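Ornance has changed the way it audits cleaning work at its contract sites, replacing the monthly supervisor walk-round with a scored inspection every 30 days.

The new system covers 163 sites, most of them offices and medical centres. Each inspection is logged on a tablet through Getitura, the reporting software the company brought in last year, and the client receives the score sheet the same day.

Operations manager Dilwyn Nicholas says the old walk-rounds produced notes that were hard to compare from one site to the next. "We had supervisors writing 'satisfactory' against a washroom floor with no agreed meaning for the word. The score sheet sets out what is checked and what counts as a fail." 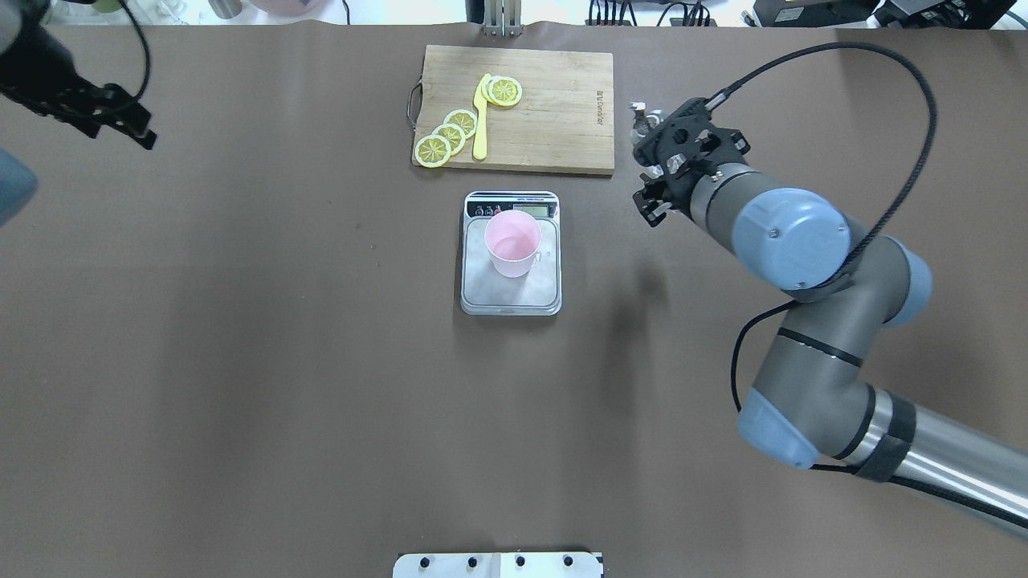

By Ghazala Durrani
October 14, 2022

Floors, touch points, washrooms and kitchen areas are marked separately. A fail in any area must be put right within 2 working days and inspected again by a different supervisor.

Franchisees at the Mancuso business park took part in the trial. Zuzana Slanina, who holds the contract for two buildings there, says the first round took longer than expected – mainly on stairwells, where the check points had not been marked on the floor plans. The plans have been redrawn.

Training for supervisors is being run by Ľubica Havlíček at the Mokach depot and finishes in November. Sites still on paper records will move across once their supervisor has completed the course.

Contract prices are unchanged. Clients who want the older style of report can ask for it at renewal.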